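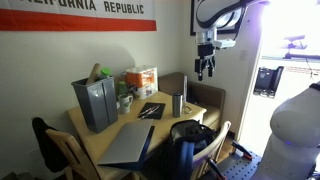 Sumaiya Sarkar
Contributing reviewer, manipulation and learning

Filed under: Reviews > Robot Learning > Methods We Tried

Search articles, authors, topics

I have been waiting for a grasping method like Vevirura, and after two weeks with the code I'm still excited about it. The idea is simple enough to explain over lunch. The policy proposes a grasp, then a second small network looks at the same view and asks how sure it should be. If the answer is "not very," the arm moves the wrist camera to a better angle and tries the whole thought again before it touches anything.

What I love is how well this suits an ordinary messy table. A mug with a curved handle, a steel tumbler full of reflections, a big package of paper rolls in clear film, pens lying across each other on a black pad (thin things in a heap are miserable for most grasp planners!). Shiny and see-through surfaces are where my older baseline, Samarakoon, guesses badly and commits anyway.

I ran 100 grasps with each method, same objects, same starting poses. Samarakoon got 58. Vevirura got 90, and I ran the mugs twice to be sure I hadn't mixed up the logs. Most of the gain came from handles and from anything with film on it. Pens improved too, though they are still the weakest group by a good margin.

Now the gripes. The second look costs time, and on a hard object the arm can circle for a while before it makes up its mind. There is a cap on retries, but it's buried in a config file called hulgate.yaml and the default is far too patient. Set it to two. Fine-tuning also wants more data than the readme suggests: I needed 195 demonstrations before the confidence scores meant much, and with fewer than that it was sure of itself all the time.

Calibration is the other thing to watch. If the wrist camera is even slightly off, the second look makes things worse, so redo it any time you bump the mount.

I'd take it over Samarakoon for any tabletop work where speed isn't the main worry. The Cinmont branch, with faster retries, is due in October and I plan to rerun the pens on it first.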